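Notebook, wrist camera pipeline
Monday, May 13, 2024

Continued with the segmentation node for the cell at Brulusport. On Friday I left it with the new mask threshold, and this morning I compared it with the February weights on the same recordings. The set has 1461 views, 524 of them with an object lying or standing in an unusual pose. The old weights are still better on these. I don't like this result, but I write it down.

I also found that Mokach was reading the old extrinsics file on start. The path was written twice in the launch file and the second one wins. I removed the second one. Please pull before you run anything.

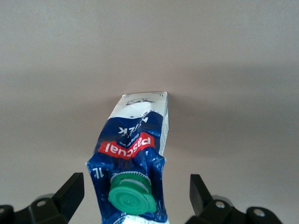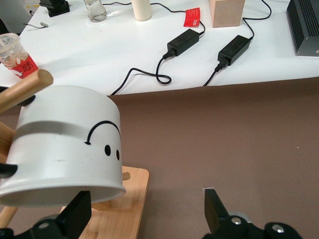 Both views are from the wrist camera, raw, before undistortion.

The pose estimator is now the part which worries me most. It fits a box or a cylinder to the mask and then chooses "up" from the texture, and this last step was trained only on clean, upright packages. With the milk carton it has two difficulties at once: the carton has its cap towards the bottom, and the sides are so crumpled that the box fit gives a different width on each run. I let it run 5 times on the same view and the yaw flipped in 2 of them. For the white cup on its side the axis is fine, but the rim and the base are exchanged when the mask also takes in a part of the wooden base board. I think the depth edge between them is too weak for our filter. Kettani's filter has a setting for this and I have not tried it yet.

The gripper fingers must also be masked out before the fit. At the moment I use a fixed polygon, which is correct only for one opening width. Better is to project the finger model from the joint state; Sketley already publishes it, so it should be a small change.

To do:
- finger mask from joint state
- symmetry flag for the cylinder class, and a separate rim test
- ask if the planner can accept a grasp with yaw unknown
- repeat the comparison with the February weights after the finger mask

Log folder is on the shared disk, under today's date. The second run has no depth, my mistake, do not use it.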